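Plusarico Community and Charity Group
Minutes of the July meeting, Fludley office, ground floor meeting room

The meeting opened at 4.05 pm. Apologies had been received from the Nidcombe warehouse, where stocktaking was still going on. Each of the other sites was represented.

1. Minutes of the last meeting
Agreed, with one correction. Under item 4, the matched giving limit should read 40 pounds per employee per month. The figure printed was the old one.

2. Matters arising
The collection tins from reception have been returned to the hospice and a receipt is on file. The letter to the Nidcombe food bank went out late, as the address we held was two years old. The contact sheet has been updated.

The question of whether agency staff can use the volunteering day is still with HR. Carried forward.

3. Volunteering days
65 days have been booked so far this year across all sites. Fludley accounts for most of them. Take-up in the Nidcombe office is low and the group discussed why. Line managers there have been asking for a month's notice, but the policy asks for two weeks. It was agreed to send the policy round again with the notice period in the first paragraph.

It was also asked whether a day can be split into two halves. It can, provided both halves are taken in the same quarter.

4. Tikkanen Trust
The Trust has asked if we would support its reading scheme for a second year. The first year's report was circulated before the meeting. Members were content with it, though the spending table did not show travel separately - the Trust will be asked for this before any money is paid.

Agreed in principle to renew at the same level. Final decision at the next meeting.

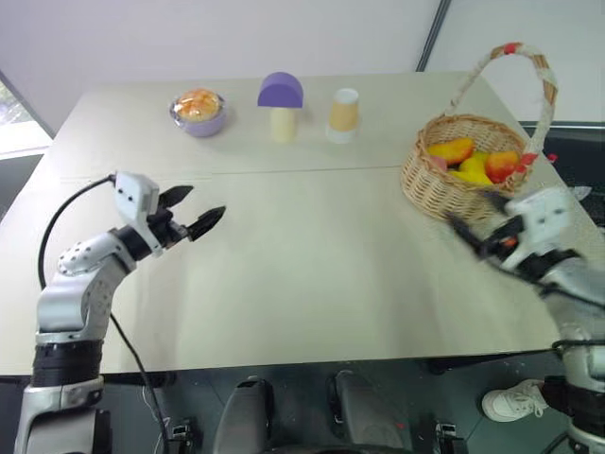
Items on the table, including a covered purple bowl, a paper cup and a wicker basket.

5. Sponsored walk
The route will be the canal path from Fludley lock to Nidcombe and back. 40 places are available and 20 have been taken. Registration stays open until the end of the month. Families are welcome, but children under 12 must be with an adult for the whole route.

The landowner at the Nidcombe end has given permission for parking in the lower field if the ground is firm. If it is not, walkers will need to use the station car park and pay for it themselves. This needs to be made clear on the sign-up page.

First aid cover has been confirmed. Insurance is still to be checked with the company's broker.

6. Payroll giving
The new form is live on the intranet. Two people reported that it times out when the charity number is typed with spaces. IT has been told. The paper form can be used until it is mended.

7. Any other business
A request for raffle prizes from a local school was agreed, up to the usual limit for small requests.

Actions
Send volunteering policy to all line managers - Fludley site
Ask the Tikkanen Trust for travel costs - secretary
Check walk insurance with broker - secretary
Add parking note to sign-up page - communications
Chase HR on agency staff - chair

The meeting closed at 5.10 pm. Next meeting in September, same room.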